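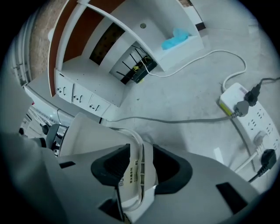
Figure 1. Storage unit with open shelving and three small drawers. The round hole in the upper white panel is of the kind used for passing cables.

WONDGATE COLLEGE
Workplace Practice, Module 2484
Handout 5: Cables, Power Strips and Storage at Floor Level

Purpose of this handout

This handout accompanies the second session on shared workrooms. Students should read it before the practical and bring it with them. It covers the placing of power strips, the routing of leads across a hard floor, and the use of cabinets for items that would otherwise be left underfoot. Mains wiring behind the wall is outside the scope of the module and must be left to a qualified electrician.

1. Storage units

A storage unit in a workroom serves two purposes: it holds materials, and it determines where equipment will stand. Equipment placed on a shelf will need a lead, and the lead will need a route. Before loading a unit, look for any opening intended for cables and keep it clear. Where there is none, leads should leave by the open side of the compartment and should never be trapped behind a drawer or door.

Small drawers are suited to adapters, spare plugs, cable ties and labels. Larger items belong on the open shelves, with the heaviest at the bottom. Drawers are to be closed after use. Keys for lockable drawers are signed for at the Prolladen Building reception desk and returned by the end of the session.

2. Power strips on the floor

A strip lying on the floor should be visible from the normal walking route and should lie flat. Concrete is hard on plugs and casings, so a strip is to be lifted when moved and not dragged by its lead. The following rules apply in all college workrooms:

One strip may not be plugged into another.
The total load must stay within the rating marked on the strip.
Adapters are set down beside the strip, with space around them.
Liquids are kept off the floor and off any shelf directly over a socket. 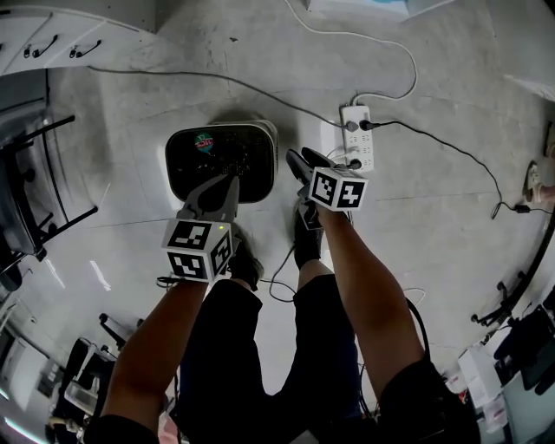
Figure 2. Power strip on a concrete floor with plugs inserted. Leads run from it in several directions; a small black adapter lies to the right, near seating on castors.

3. Routing of leads

Students should study Figure 2 and trace each lead leaving the strip as far as it can be followed. Consider which of them might be brought together along one line, and which cross ground where a person may need to step. Note also the position of the wheeled chair base. Castors can damage the outer sheath of a lead, and the damage may be hard to see without lifting the lead and running it through the hand with the power off.

Slack is gathered in wide loops and fastened loosely. Tight coils are not permitted on leads in use.

4. Practical task

Working in pairs, draw a floor plan of your allotted bay in the Nindumwood Annexe. Mark the storage, the seating, the strip and every lead. On a second sheet, propose a revised layout with a clear walking route. Written notes should not exceed one side of paper.

The task carries 28 marks. Plans are to be placed in the module tray outside the Amegashie Room by 5 p.m. on the day of the practical.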